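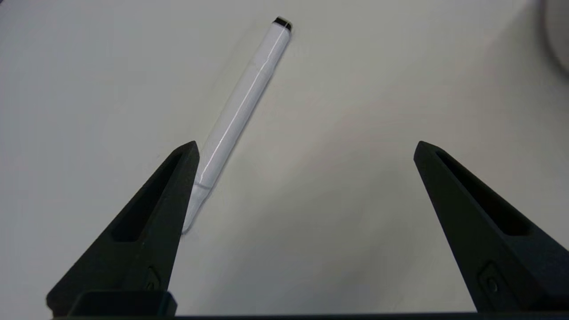 Good afternoon, everybody, and thank you for staying on after lunch. I know the schedule says this is a product review, and it is, but I'd like to tell you a little about how we came to own the thing first.

(Wait for the back rows to sit down. Water is on the left.)

We ordered the Cletex gripper kit from Todotow in May. What you get is the two-finger gripper, the wrist camera, the cables, and a license for the teaching software. Our invoice came to 1205 dollars with shipping, and I'm told the price has stayed put.

Setup. The printed guide is friendly and well meant, though it does assume you've already updated the arm's controller, and we hadn't. Set aside a morning. (Tell the story of the wrong hex key, but keep it short this time.)

Now the test. We chose desk things, the sort of items that come through the Cledbridge returns room all day long: pens, tape, staplers. The white marker pen was my favorite, and I'll admit I grew fond of it. It's a light-colored object on a light-colored table, it's smooth, and a round barrel likes to roll if you nudge it. We ran 100 tries with the marker laid down at whatever angle it happened to land. The kit missed 19 of them.

(Pause here. Somebody always asks whether that is good. For the price, I think it's very decent.)

Most of the misses came when the pen lay at a slant and the arm turned its wrist a touch too late, so that a fingertip came down on the barrel and sent it off. Turning the wrist earlier, while the fingers were still high and wide open, helped us a great deal. You can set that in the software, under approach, on the second page.

What I'd like to see improved: softer pads, a longer camera cable, and a help line that answers before noon our time. The Kapoor kit does have the better cable, I'll give it that, but we found its software much harder going.

We're keeping ours, and we've ordered 2 more.

(Questions. Handouts are by the door, the ones marked December 2019.)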